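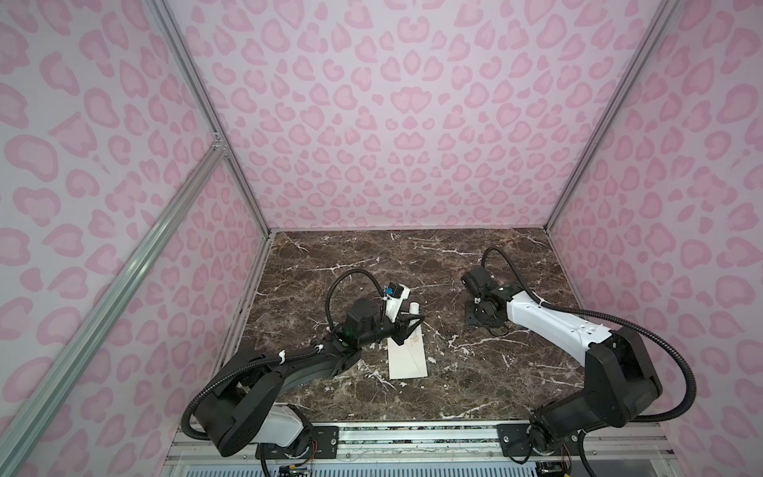 Damian Aebischer

July 16, 2025

Okay, pattern people, I need help! I lined three sides of my work box with pink leopard print (pale lavender-pink background, bubblegum rosettes) and I love it. But the top is dark brown marble with white and cream veins, and now my eyes don't know where to land. Do I calm down the walls or cover the marble? I've got 40 dollars left and I'd like to keep the aluminum rails showing.

Fanel

Keep the walls, they're the fun part! I'd put a plain mat over the middle of the marble, something in oatmeal or soft gray, and leave a border of 4 inches so the veins still show at the edges. The reddish bits in the stone go nicely with pink anyway. Tape down some brown paper first and live with it for a week before you buy anything.

Jollent

leopard AND marble, no thanks. paint it all white

Stöckli

I had a loud print behind my sewing table and ended up changing only the back panel to solid pink. Took me one evening in November and cost less than a mat. The side walls bothered me a lot less once I had one quiet spot to look at. Do you have any leftover panel you could flip over and try?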